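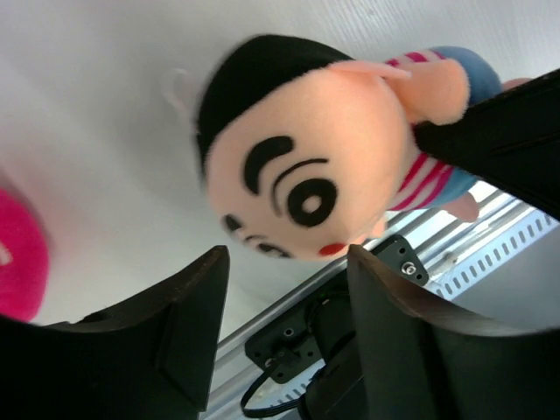

关于我们

Druma 做的事情很窄：旧毛绒玩具的清洁、补线、换填充，以及给家里玩具太多的人整理和打包。店在 Zillstead，两间屋子，前面收件，后面干活。

先说一句可能不利于生意的话：多数毛绒玩具不需要送到我们这里来。灰大的，装进洗衣网袋，冷水轻柔档，平放晾干，在家就能解决。我们每个月都会劝一部分客人把东西带回去。有人觉得我们架子大，也有人过两年又带着真正开了线的玩具回来。

我们不太信的几件事

“深层除螨”。这四个字在行业里用得很随便。我们问过几家供应商，所谓深层到底深到哪里，填充棉洗没洗到，怎么验证，得到的回答都很含糊。所以价目表上没有这一项，只有“表面清洁”和“拆芯清洗”。拆芯就是把背缝拆开，棉掏出来，外皮单独洗，再缝回去。做没做，看背缝的线就知道。

“恢复如新”。绒毛磨平了就是磨平了。梳理能让它蓬一点，颜色也会干净一些，但抱了很多年的脸不会变回货架上的样子。指望这个的客人，我们建议去买一只新的，通常也更便宜。

“断舍离”。我们做上门整理，可不喜欢催人扔东西。一只条纹上衣、蓝短裤的男孩布偶，粗眉毛，圆眼睛，在外人眼里跟别的布偶差不多，留不留是主人的事。我们只管把它放到找得着、压不坏的地方。

怎么收件

收件时先看头。大头的人形布偶最麻烦，头重身子轻，脖子那一圈缝线受力大，拎着手臂甩几年，领口下面就容易松。接着看脸：眉眼和嘴是绣的、贴的还是印的，处理办法完全不同，我们要摸过、翻过才肯报价，光凭照片不报。黑色长绒和浅色绒布拼在一起的，要先在不显眼的地方试掉色。红白条纹的衣服也一样，红的往白的上面跑，我们吃过这个亏，赔过钱。

上衣和裤子能脱的脱下来分开洗，缝死的就整只处理，价格不同，收件单上会写明。

价格和时间

表面清洁每只35元，拆芯清洗每只51元起，“起”字后面加多少，开工前告诉您，您不同意就原样取回，不收检查费。拆芯以后棉要阴干，急不来。要求当天取的，我们做不了，别家说做得了，您可以问问他们棉是怎么干的。

上门整理按次收费，整理完的玩具分层装箱，大的在下，脸朝上，箱盖上写清楚里面有谁。真空压缩袋我们不用于长期存放。短途搬家压一压可以，压上一年，填充棉能弹回来多少要看运气，卖袋子的人不谈这个。

我们处理过多少

从有收件单算起，一共3,390只。这个数字只说明我们缝过不少背缝，说明不了每一只都让人满意。退回重做的也在里面，主要是补色偏差和眼睛位置略歪。重做不另收钱。

合作与不合作

Masilela 供应我们用的填充棉，换过两次批次，每次我们都留样自己洗一遍再用。Ritano 是我们给幼儿园做的定期清洗项目，每年九月开学前最忙，散客的件会排后，收件时会提前讲。

不接的：带电池盒又拆不下来的发声玩具，里面填颗粒而颗粒已经外漏的，还有来历说不清、准备转卖的“收藏级”玩偶。我们不出具品相证明，也不替人判断真假。

来店里之前

最好先给布偶拍一张正脸和一张背缝，来了以后好对照，免得取件时双方各说各的。上午十点开门，下午六点收件截止，晚了请第二天再来。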